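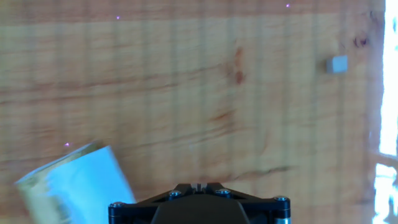
## 4.2 Do louder sirens get people indoors sooner?

The usual claim is that a louder siren means a faster response. We are not convinced. The Surent horns installed in Himside in April were rated well above the older Furukawa units they replaced, and the town's own report treats the change as a clear gain in safety. That report measures sound at the pole. It does not measure what anyone did after hearing it.

Our survey reached 147 households, all within walking distance of one of the 2 test poles. Most people who heard the siren said they first looked out a window or checked a phone. Few went straight to a basement or an inside room. The answers were much the same near both poles, though we would not lean hard on that - people are poor at recalling how long they waited, and a test on a clear day is a weak stand-in for a real warning.

Phone alerts fare no better under a close look. The Maven log lists 2378 messages as "delivered," a word that covers a phone left in a truck as well as one in someone's hand. We found no way to tell the two apart, and earlier work that counts delivery as warning should be read with that in mind.

**Figure 2.** Robotic arm with a two-finger gripper above a glossy wooden board.
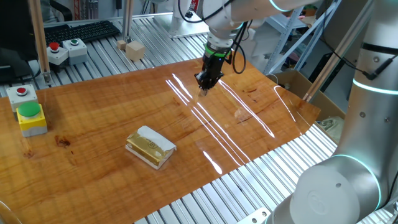 One reader of an early draft objected that we were asking too much of a siren, that its job is to wake people up and send them looking for more news, and that a glance at the phone should count as success. We accept part of this. Checking a second source is sensible when there is time. With a tornado there may not be, and the town report sets its goal as "shelter reached," so it should be judged on that goal.

Indoor hearing is a further problem. The poles were placed for people outside, yet the report draws its coverage circles over houses with the windows shut. We left those circles out of the analysis in Section 4.3.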